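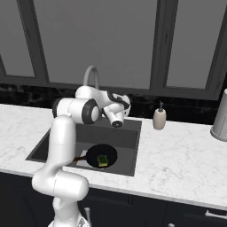 Figure 2. The simulated sink cell in its starting state. The arm is held over the basin with nothing in the gripper; the pan and sponge are in the sink.

3.2 Setup and upkeep of the sink cell

The sink cell is one of the kitchen cells in the Sastgate simulation set. It has one arm, one basin and a small number of loose objects, and it is used for the pan-cleaning task described in Section 4. We spent more time keeping this cell in working order than any other, and this section records how it is put together and what has to be checked before a batch of runs.

The cell is stored as three files. The first holds the fixed parts: the marble countertop, the dark gray basin, the faucet, the navy cabinets, the backsplash and the windows. The second holds the arm and its gripper. The third holds the objects that can move, which for this task are the frying pan and the sponge. The soap dispenser was in the third file at first. We moved it to the fixed parts after the forearm clipped it during early tests and left it lying on the counter for the rest of the batch. It can still be hit, and contacts with it are still logged, but it stays where it is.

The base of the arm is mounted at the front of the counter, to the left of the basin. We tried two mounting points. With the base centered on the sink, the elbow had to fold tightly to bring the gripper down near the front wall, and the planner often gave up. With the base moved to the left, the lower link passes in front of part of the sink, but the gripper can reach the back half of the basin with the elbow well inside its limits. The cost is that a fixed camera facing the sink loses sight of part of the front rim. Figure 2 shows this view. We accepted the loss, as the pan and sponge remain in view at the start of a run.

The faucet caused most of the collision errors. Its arched spout extends toward the sink, and in the starting pose the forearm lies in front of its lower body, so there is little room to raise the wrist straight up. The original collision shape for the faucet was a single box around the whole part, which filled in the open space under the arch and blocked motions that should have been allowed. We replaced it with a chain of short capsules that follow the curve. The basin had a similar fault. It had been given a solid block as its collision shape, and the pan came to rest level with the counter. It now has a separate shape for each wall and one for the floor.

At the start of each run the arm moves to the pose in Figure 2, with the gripper pointing down above the back half of the basin. The pan is then placed in the basin with its handle toward the left, and the sponge is set down in the pan. Small random offsets are added to both. The simulator is stepped 300 times with the arm locked so that the objects can settle. If either object is still moving after that, the reset is thrown out and repeated with a new offset.

Most of the routine work on the cell concerns this reset. The sponge is modeled as a rigid body with a green top and a yellow base, and it is light compared with the pan. When the contact stiffness is set too high it shakes in place and slowly creeps toward the rim. When it is too low the sponge sinks into the pan, and the gripper closes on less of it than it should. The value has to be set again whenever the physics engine is updated. We keep a list of 17 saved resets for this purpose, chosen to include the ones that went wrong in the past, and replay all of them after any change to the engine or to the object files.

The joint controllers are checked at the same time. The arm is commanded to hold the starting pose, and the position error at each joint is written to the run log. A steady error at the elbow has nearly always meant that the gripper mass in the arm file no longer matched the value used by the controller. The two values are kept in different places, a leftover from the Kennedy version of the cell, and we have not merged them. A mismatch of this kind went unnoticed in November and the affected batch was run again.

Rendering is handled by Nestix and is separate from the physics. Even, diffuse lighting is used in all runs, and the window panes are a flat gray with no view outside. The pan is black and the inside of the basin is charcoal, so the shading between them has to be checked by eye after any change to the lights. In one build the pan could hardly be told apart from the basin floor. Material settings for the sink cell were frozen in April 2019, and the Fono baseline in Section 5 was trained only on images made after that point.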